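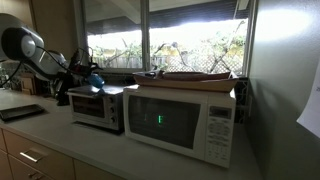 Good practice around the arm: notes from a shared kitchen

I am Ramiro Zabala and I look after the house rules for Flondance, a small project which studies how robot arms can do ordinary kitchen work. This page is for those who will come to work with us, and also for people in other groups who wrote to ask how we write our rules. It is not a standard. For the formal side you must do your own risk assessment, with your own machine and your own room, and you must read the manual of the maker from the first page to the last.

Our rules fit on one sheet. In the beginning there were 22 of them, and people did not read them. In February we made them shorter and moved everything about paperwork to a different file, which we call Lineck. The sheet is now only for what you must do with your hands, your feet and your eyes when you are in the kitchen.

The first part is about where to stand. When the arm is enabled, one person has the stop button in the hand, and this person does no other task. No typing, no telephone, no passing of a cup to a colleague. The second person may reach over the counter only after saying so aloud and hearing the answer. We had long discussions about whether a nod is enough. It is not enough, as the person with the button should be looking at the arm.

The second part is about cables. Before every session we move the arm slowly through the whole path by hand and we look at the cables, not at the gripper. A loop which is fine when the arm is low can become too tight when it is high, or it can catch on a handle or on the corner of an appliance. If you are not sure, make the loop longer and do the slow path again.
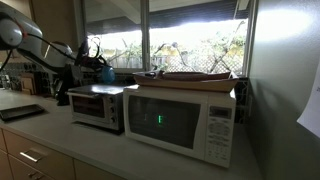 Arm, cables and appliances share one counter. Look at the cable loop before you look at the task.

The third part is about appliances. We treat each of them as if it were hot and connected, also when we believe it is not. For cleaning tasks the oven must be unplugged, and the plug must lie where both persons can see it. Water stays out of the bottle until the dry run is finished. A display that is lit means there is power — this sounds too simple to write down, but new people often forget the microwave while they think of the oven.

Things which stand on top of other things need a decision as well. Either they belong to the task, and then they go in the session plan with their place, or they are taken away before the arm is enabled. Trays and boards are the usual question. A wide tray on a high place changes how much free space the arm has, and the plan must say so.

Force limits are kept in the settings file named Kulo. Do not change them during a session. If a wiping task fails with the limit we have, write it in the log and stop for that day. A higher limit needs two signatures and a fresh dry run of at least 3 passes. We have now over 2,000 entries in the log, and the most useful ones are the short ones, written in the same hour.

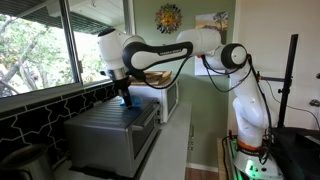 Gripper and blue cloth on top of the toaster oven. For contact work of this kind, keep your own hands off the counter.

For soft materials, Jenkins (our checklist program) asks two more questions: is the cloth free of loose threads, and can it fall into a place where it should not be? Please answer them each time, also when you used the same cloth in the morning. Speed for contact tasks must not go above 80 mm per second at the gripper.

At the end of the session put the arm in its rest position, lock the joints, and only then tidy the counter. The sheet can be copied and changed for your own kitchen. If you find a rule that is not clear, write to me with the number of the rule and the words which gave you trouble, and I will correct it in the next version.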